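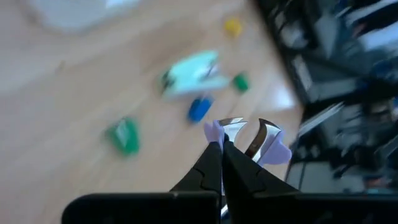

News > Clubs and Competitions > Press Releases

Print this page | E-mail this page

Puna Robotics Club Sets Modest Goals for July Sorting Contest

Students will be scored on 200 attempts, and every miss will be published

PUNA, 3 June 2019. The Puna Robotics Club will hold its first sorting contest in July, with student teams programming a robot arm to pick small objects off a table and put them in the right bin. The club does not claim that the event will prepare anyone for the jobs of the future. It would like to find out what the students' machines can do when the person who built them is told to stand back.

Organizers say they have seen too many school robotics events judged on a single good run. A two-minute video of an arm picking up a block says very little about the arm. It may have been the fourth take or the fortieth. Last year the club put out one of those videos itself, and was congratulated for it by people who had no way of knowing how the rest of the afternoon went.

"We were told it was impressive, and I didn't think so," said Heriberto Huerta, who teaches the club's evening class. "I had the log. The program found the block when the block was where the program expected it. Move it over a few inches and you had an expensive way of pushing things around."

The log in question covers 2,991 grasp attempts made over the school year. The club will post it in full before the contest, including the long stretch in winter when a loose cable was blamed for errors that were later traced to the students' own code.

Under the rules, each team gets 200 attempts, split over two sessions. Judges, not team members, will place the objects. No one may touch the arm, the table or the keyboard once a session begins. A dropped object counts as a miss, and so does an object delivered to the wrong bin. Teams may ask for one restart, which costs them 15 attempts.

Two student teams, Clirno and Itano, have entered so far. Clirno trains its program on recorded examples of students guiding the arm by hand. Itano has written its rules out line by line and says it prefers to know why it loses. The club has no opinion yet on which approach is better and asks that visitors be careful about forming one from a single contest.

The winning team will receive the Szabó Prize, worth $1,000, to be spent on parts. If no team sorts at least half of its objects correctly, the prize will be held over until next year.

Razia Malik, the head judge, said she expects that rule to be tested.

"Picking up a small thing and putting it down somewhere else is hard for these machines," Malik said. "I would rather hand out no prize than tell a room full of parents that we have solved it."

The contest is open to the public and admission is free. Visitors should expect long waits between attempts. Full rules and the scoring sheet are available from the club on request.

Print this page | E-mail this page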